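Aron water rates go up, washer rebate stays — for now

20 Mar 2021

Water bills in Aron are going up again. The Skirkisar Water District voted late Friday to raise the base charge by $2 a month, starting with the next billing cycle. Second increase since December.

The district says the money goes to the Navarro Street main, which broke twice this winter and left 169 homes without water for most of a day. Pipe there is old, cast iron, and has been patched more times than the district would like.

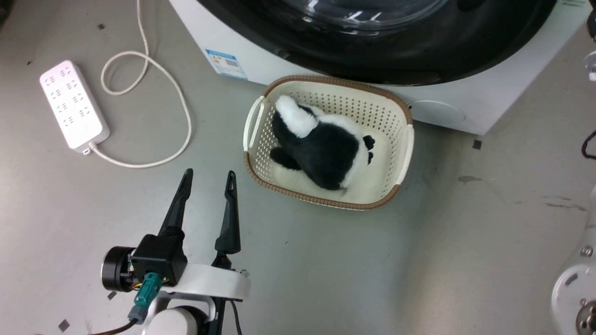
Does the increase apply to renters?
Only if the water account is in their name. Where the landlord pays the bill, the landlord gets the increase, and any change in rent depends on the lease.

The rebate for high-efficiency washers stays in place. Households that swap out an old machine can still get $30 off a bill, one per address. So far 1,654 customers have signed up, more then the district planned for, and the fund could run dry before summer. No word on wether it would be topped up.

Forms are at the district office on Zivora Avenue, or in with the paper bill. Bring the sales receipt. Machines bought used don't count — that rule has not changed.
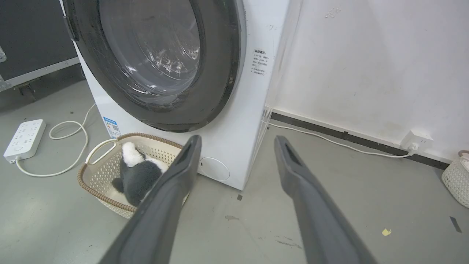 Front-loading washer with an energy sticker on the lower front.

Public comment ran long. Several residents from the east side asked why the main wasn't replaced years ago, when the street was already dug up for gas work. The district said there was no money in the budget then. One speaker wanted a lower rate for people on fixed incomes; that goes to the April meeting.

Work on Navarro Street starts once the ground dries out. Expect one lane closed, weekdays only. Buses will detour by way of Zivora Avenue. Customers will get a door notice the day before any shutoff.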